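Search this site
Enter keyword

Apr 25, 2024

Sevport pantry shelves move to the library annex in May

The free pantry shelves at the Onuneck Street community center will close for good at the end of this month and reopen in May in the annex behind the Sevport library. The center's lease is up and the building's owner plans to turn the ground floor into offices.

Vesela Stojanovska has run the pantry since it opened with one bookcase by the front door. She said the new room is smaller than the current one but has its own entrance on the parking lot side, so people won't have to walk through a reception area to reach the shelves. Hours will stay the same for now. Evening hours may be added in the fall if enough people sign up for shifts.

The library is charging the pantry $200 a month to cover heat and electricity. The Jondcombe Neighbors Fund has agreed to pay the first year. After that the pantry will have to raise the money itself, and a spring plant sale has been suggested.

The pantry served 321 households in March. Most of them came for dry goods and canned food, which go faster than anything else on the shelves. Rice, cooking oil and peanut butter also run out early. Dried beans do not, and there are enough of those to last well into summer. Please hold off on beans.

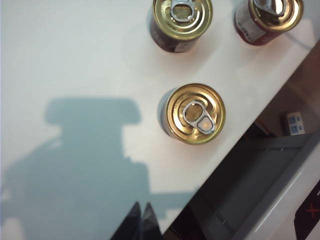 Cans with ring-pull lids are needed most. Many visitors don't have a can opener.

Nikola Popescu, who sorts donations, asks that people check dates before dropping off. Food that is a little past its "best by" date is often fine, but the pantry can't put out anything dented along a seam, bulging, rusted or missing its label. Baby formula has to be in date with no exceptions. Home-canned food can't be accepted at all, including jam.

Donations should not be left at the annex before it opens. The door will be locked and there is no cover from the rain. Until the move, keep using the blue bin inside the Onuneck Street entrance. The bin at Vukadinović Hardware will stay where it is and will be emptied twice a week as usual.

Help is also wanted with the move. Borislav Kelmendi is lending his van and needs people who can lift boxes, along with 2 hand trucks if anyone has them to spare. The steel shelving comes apart with a half-inch wrench. The old bookcase is going too, though one of its legs needs fixing first.

There is no refrigerator in the annex yet. Aurelia Trummer has found a used one for $400 and is checking with the library about the wiring. Until that is settled, the pantry won't be taking eggs, milk or fresh meat.

To help with the move, leave your name at the library's front desk.

Share 14
Comments (3)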